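Can a robot tidy your living room?

Imagine your table after a film evening. There is a bottle on it, a used tissue and some crumbs. You can clear it in 30 seconds, and you can sing at the same time. For a robot it is a big job.
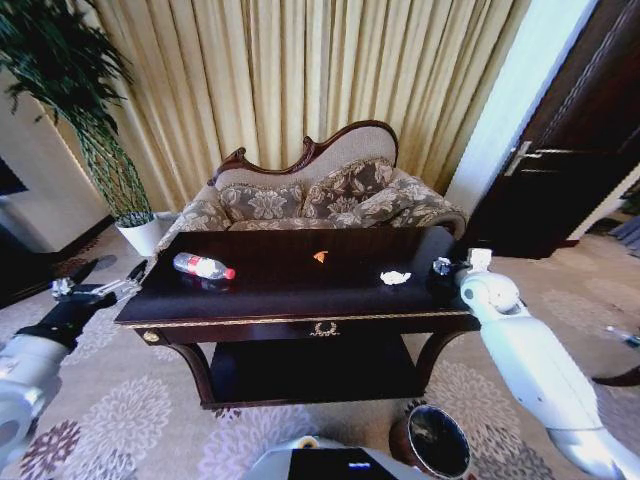
First the robot must find out what is rubbish and what is not. It looks with cameras, and a computer compares what they see with many pictures it has learned from. A tissue is difficult, for every crumpled tissue has a different shape. Then the robot must choose which hand to use, and move it without knocking the furniture.
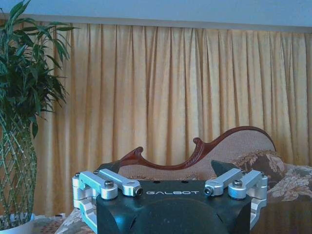
Do robots already do housework in many homes?
Only simple work, such as vacuuming the floor. Robots with arms are still learning, and most of them need a person near them.

Holding things is the next problem. Your fingers feel at once when something slips.
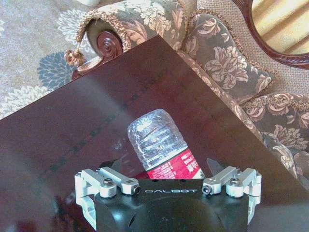
Pressing too hard is as bad as pressing too softly. An egg breaks, and a cup falls. A clear plastic bottle is tricky too, because the cameras see partly what is behind it, and a shiny table can show a second, faint bottle in its reflection. The robot has to learn which one is real. It may need to practise 100 times, and then again in another room.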